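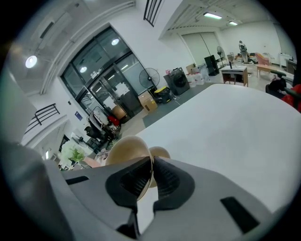
One reader of the January issue of this checklist wrote in to ask why table edges are inspected under "Furniture" when a chipped edge at hip height injures more people in a corridor than in a classroom. The point is accepted. Edges and corners now have their own line in Section 3, and the old line has been removed.

Kandwood Activity Building, ground floor
Interior safety inspection, with comments
Inspection date: Monday, May 11, 2026
Form 21, revision 2
Building reference: 3474

Ratings: S = satisfactory. M = minor, correct at next maintenance visit. R = repair before use. N = not inspected.

SECTION 1. ENTRANCE AND EXITS

1.1 Main door opens fully and closes under its own power: S
1.2 Door closer free of oil leaks: M
Comment: Light film on the closer arm. Wipe down and recheck. If the film comes back, replace the closer; do not top it up.
1.3 Threshold strip secure: R
Comment: Two screws missing on the hinge side. The strip lifts under a heel. Tape is not an acceptable repair.
1.4 Exit route to Derusley Street clear for full width: S
1.5 Exit sign illuminated on mains: S
1.6 Exit sign illuminated on battery: N
Comment: Test key not on the hook. Carried over from January, when the same comment was entered. The key should be held with the alarm panel key and signed for.

SECTION 2. FLOORS

2.1 No loose tiles or raised seams: M
Comment: Seam between the Moya Room and the corridor has opened. A coin stands upright in it. Reseal.
2.2 Entrance mat lies flat: S
2.3 Wet floor signs available: S
Comment: Both signs were behind the boiler room door. They belong in the cleaning closet.
2.4 Anti-slip strips on the ramp: R
Comment: Bottom strip worn smooth for half its length. Replace the full strip. Partial patches leave an edge that catches walker wheels.

SECTION 3. FURNITURE, EDGES AND CORNERS

3.1 Folding tables lock in the open position: M
Comment: One latch stiff. Dry lubricant only.
3.2 Table edges free of chips and lifted trim, all rooms and corridors: S
Comment: New line, see the reader's letter. Checked by running a cloth along each edge. Snags were light and did not hold the cloth.
3.3 Chairs stacked no higher than the marked line: R
Comment: Stack in the Wosta Room was over the line and leaning toward the radiator. Lowered during inspection. The rating stands, as the same finding was made in January.
3.4 Shelving fixed to the wall: S
3.5 Heavy items on lower shelves: M
Comment: Paper cutter stored at head height. Moved to the bottom shelf. Blade lock works.

SECTION 4. ELECTRICAL

4.1 Outlet covers intact: S
4.2 Extension cords not in permanent use: R
Comment: Cord behind the copier has been painted over along the baseboard. Remove it and request an added outlet, work order 874. Do not pull the cord free while it is live.
4.3 GFCI outlets trip on test button: S
Comment: Kitchen and restroom tested. Both reset normally.
4.4 Panel door closes and circuits are labeled: M
Comment: Labels are in pencil and two have faded. Rewrite in permanent ink after confirming each circuit.

SECTION 5. KITCHEN

5.1 Extinguisher gauge in the green band: S
5.2 Extinguisher tag current: S
5.3 Fire blanket within reach of the stove and not above it: R
Comment: Hook is directly over the back burners. Move to the side wall, next to the door.
5.4 Hot water warning sign posted: S
5.5 Range hood filter clean: M
Comment: Grease visible on the lower edge. Soak overnight.

SECTION 6. LIGHTING AND AIR

6.1 All fixtures working: M
Comment: Flicker in the corridor fixture nearest the restroom. Lamp swapped, flicker remained. Suspect ballast.
6.2 Windows open and stay open without props: S
6.3 Vents unobstructed: S
6.4 Carbon monoxide alarm sounds on test: S

CLOSING NOTES

Items rated R are to be corrected before the affected area is used again. The ramp may stay open if the bottom strip is covered by a fixed rubber tread until the replacement arrives.

Items rated M that appear in two inspections in a row are raised to R. The closer arm (1.2) and the panel labels (4.4) are on their first entry.

Item 1.6 is to be tested as soon as the key is found. A new key can be ordered from the sign supplier using the number stamped inside the cover.

Completed forms go in the red binder at the front desk, newest on top.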